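Motholm
Products / Hand-held grippers / HG series
Overview Specification Compatibility Downloads Request a quote

HG-2 hand-held gripper pair

The HG-2 is a matched pair of hand-held grippers for recording two-handed manipulation. Each unit has a pistol handle, a two-finger assembly and a cube carrier for fiducial markers. The finger assembly shares its mounting pattern with the Bitenus parallel gripper, so the same fingertips can be fitted to the hand-held unit and to the arm.

Units are supplied as left and right. They are mirrored at the trigger and cable exit only; the fingers, marker carrier and jaw stroke are identical.

Specification
Jaw stroke: 100 mm
Overall length, handle end to fingertip: 152 mm
Trigger: spring return, full travel proportional to jaw opening
Jaw position output: USB, one cable per unit
Marker cube: removable, four screws, printed faces replaceable
Fingertips: flat, ribbed or soft pad, sold in pairs
Supplied with: hex key, spare trigger springs, marker face sheets, calibration card

Tracking

Pose is taken from the marker cubes by a head-worn camera. Fixed markers may be added to furniture to give the software a room reference. They should not be moved between calibration and the end of a session. Faces that are scuffed or lifting at a corner should be replaced before recording, as a bent face gives an offset in wrist angle that is hard to spot in the output.

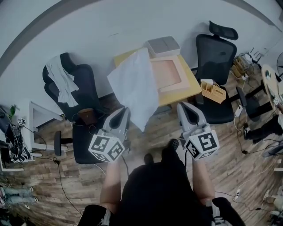 HG grippers in use in an office, head camera view. A marker cube is fitted near the base of each finger assembly.

Both cubes should remain in view for as much of the task as possible. Operators tend to drop the wrists when working close to the body, and the forearm then hides part of the cube. A higher table or a step back usually corrects this. Short losses are filled by the recorder; losses longer than 6 frames are flagged in the log and left blank.

Comparison with the HG-1

The HG-1 remains available for existing users. It has the same stroke and the same handle. Differences are as follows.

Marker carrier: a flat plate on the HG-1, a cube on the HG-2. The plate is lost when the wrist turns inwards.
Trigger: on/off on the HG-1, proportional on the HG-2.
Fingertips: HG-1 tips do not fit the HG-2. An adaptor is listed under Accessories.
Sampling: jaw position at 100 Hz on the HG-2 only.

For pick-and-place of rigid items, the on/off trigger is adequate. Cloth, bags and thin card need the proportional trigger, and recordings of these made with the HG-1 are seldom usable on the arm without editing.

Compatibility

Arms: any arm fitted with the Bitenus parallel gripper.
Recorder: Konodport 2 or later. Earlier versions read the jaw position of one unit only.
Cameras: see the tested list under Downloads, revised in July.

Ordering

HG-2 pairs are built to order. Single units are supplied as replacements and require the serial number of the remaining unit. Repairs and recalibration are carried out by Ait Ali; please request a returns number before sending equipment.

Accessories
Fingertip adaptor, HG-1 to HG-2
Marker face sheets, pack
Bench stand for one pair
Cable, right-angle plug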